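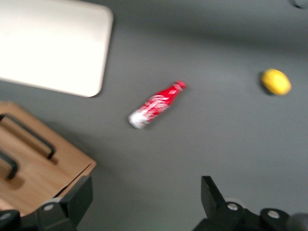
Features > Shop Floor > Robots at Work

Search articles Go

Keeping Talluter on its feet

The morning check on Talluter starts at the gripper fingers. Hanne Keskinen runs a thumbnail along the inside faces, feeling for nicks, then puts a driver to each finger screw and leans on it. If one turns, it goes in the notebook.

Talluter is the two-arm cell at Joltwood, a small company that tests robot handling of household goods. It has two white arms, a parallel-jaw gripper on each, a camera at the wrist and another fixed to look over the table. The job changes from week to week. Lately it has been drawers and groceries: take hold of a handle, pull, pick something up, put it somewhere else.

Keskinen has looked after the cell since it was bolted down. She did the wiring with Ferenc Szilágyi, who writes the motion programs, and they still disagree over how the cables were run. She wanted them inside a sleeve. He wanted them on the outside of the arm, where a worn spot can be seen and a bad cable swapped in minutes. His way won, and she now spends part of every morning checking that the loops have enough slack at full reach and not so much that they drag on the table.

"A cable that's too short tells you right away," she says. "One that's too long waits until you're at lunch."

The wrist camera gives them the most trouble. It sits close to the work and moves with the arm, so at full travel speed the picture smears, and a bottle turns into a red streak with white in it. Szilágyi used to slow the whole path down. Now he lets the arm travel fast and adds a short pause before each grasp, long enough for one sharp picture. The pause added 4 seconds to the drawer routine, and he considers that cheap.

The drawer took longer to get right than anything else on the table. The handle is a thin black bar, and the fingers have to come in square to it. If they arrive a little high, they push down on the bar as they close, and the drawer front binds. 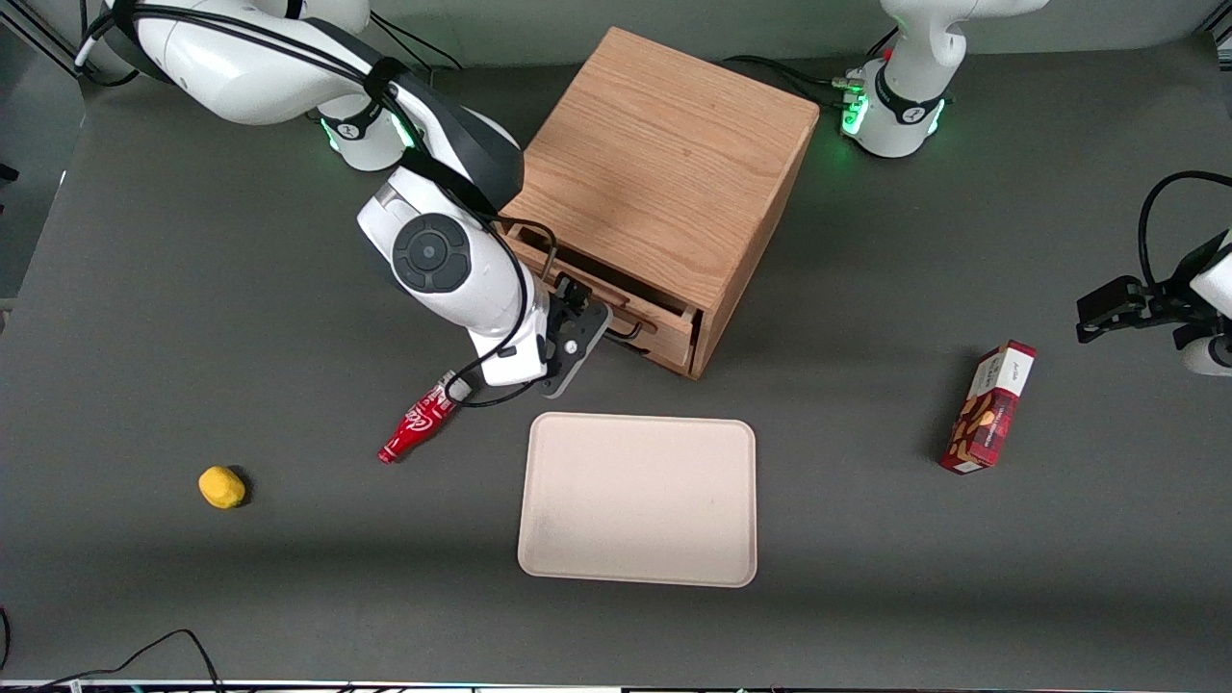

Szilágyi's fix was to split the pull into two moves. The first takes the drawer out a short way and stops. The program reads the load on the wrist, and if it is above the limit, the gripper opens, backs off and comes in again. The second move finishes the pull. Out of 90 pulls before the change, 71 went through without a person stepping in. He has not finished the new count and won't guess at it.

Keskinen's part was the cabinet itself. It used to creep across the table a hair at a time as the arm pulled on it, and by late afternoon the saved position was wrong. She put grippy pads under it and now checks its place with a steel rule before the first run and again at 2 p.m.

The loose items get less attention. The bottle, the tray and the snack box go down wherever the run sheet says, and small shifts are part of the test. The yellow piece rolls if it is set down carelessly, so whoever resets the table gives it a second before letting go.

Both arms came off the table in May for new collars at the base, and the left one has made a faint tick at the shoulder ever since. Keskinen has had the cover off and found nothing loose. Szilágyi says he can't hear it. She has ordered a bearing anyway, and until it comes she stands next to the arm for the first few cycles each day — hood down, radio off — and listens.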